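Learning to like the bus again

I gave up my car in November, which sounds like a much grander gesture than it was. The transmission went, the estimate came back with a number I had to read twice, and I stood in the parking lot of the repair shop in Nurneck thinking that I had put enough money into that thing already. So I signed it over for scrap, took my umbrella and the good ice scraper out of the trunk, and walked over to the bus stop across the road. I had not been on a bus in years. I didn't know what it cost anymore (less than I feared) or whether they still took coins (they do, though the machine is picky about it).

My route is the 70, which runs from the far side of Nurneck down through Ciddale and ends by the river. If you live around here you'll know it as the slow one. It goes past the high school, loops through the Suominen parking lot for the hardware store people, and then sits at the light by the old post office for what feels like a whole season. In the car I used to get stuck behind it and grumble. Now I'm one of the people inside, looking out the window at somebody else grumbling, and I have to say the view is better from up here.

The first couple of weeks I treated it like an airport. I got to the stop much too early, I had snacks, I had a book and a second book in case I finished the first one. I kept checking the schedule on my phone and then checking the paper one in the shelter, as if one of them might be hiding something from me. The paper one was two years old, so I suppose one of them was.

What finally settled me down was getting to know the rhythm of it. The early bus, the one a little after 6, is quiet and warm and everyone has a usual seat. I took someone's usual seat on my third morning and felt the chill of it all the way to Ciddale! Nobody said a word, of course, but the next day I moved two rows back and a lady in a green coat gave me a nod, and I have sat there ever since. The afternoon bus is another animal entirely. It fills up at the high school and it's all backpacks and shouting and somebody's tuba case in the aisle, and I've grown fonder of it than I expected to, maybe just from hearing the same argument about lunch tables carried on from one week to the next.
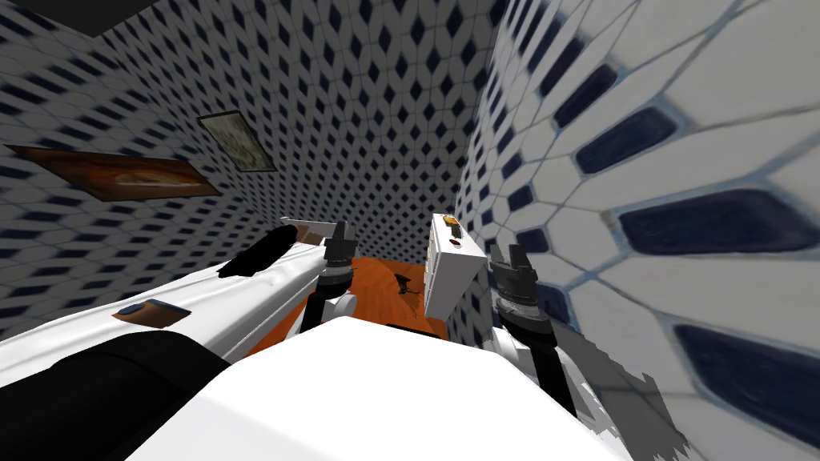
I've also had to learn how to shop all over again. With a car you buy groceries the way squirrels do, heaping it all up for later, and I used to come home from Stimine with a trunk full of things I'd forgotten I already had. (I found 3 jars of the same mustard when I cleaned out the cupboard.) Now I buy what I can carry up the hill from the stop, and I've gotten pretty particular. Potatoes get their own trip. So does laundry detergent. Watermelon is going to be a problem come summer, and I've been eyeing those little wheeled carts that my grandmother had and that I was so embarrassed to be seen with as a kid. Hers was plaid and it squeaked. I would give a lot to have it now.

There are things I miss. I miss singing, for one, because I used to do a lot of it on the way home and it isn't something you can do on the 70. I miss being able to decide at eight in the evening that I want a milkshake. The last bus back from Ciddale leaves earlier than I think is reasonable, and I've cut it close enough to have to run for it, in boots, holding a pie. The driver waited. I thanked him so many times that I think I wore him out.

And I miss the lake, which no bus goes to at all. I used to drive out there when I had something to think over, and I haven't really found a replacement. The end of the line comes nearest. If you stay on past the library you get let out by the river, and there's a bench, and you can sit with a coffee until the same bus turns around and comes back for you. I've done that a few times now, on days with nothing much in them.

A few of you have asked whether I'll get another car in the spring. I don't know! I had a little envelope of money going for one and then I spent part of it on a proper winter coat, with deep pockets and a hood that stays up in the wind, and I don't regret a penny of it. If you spend your mornings standing at a bus stop, get the coat first. Then get a thermos that doesn't leak, and a hat, and keep your fare in the same pocket every day so you're not digging around with your gloves off while a whole line of people waits behind you.

Next on my list is figuring out the transfer to the crosstown line, which involves a different color of ticket and, as far as I can make out from the sign, a short walk under the railroad bridge. I'll let you know how it goes. If any of you ride that one already, please tell me which side of the street to stand on, since I picked the wrong one last time and got a very nice tour of the warehouses.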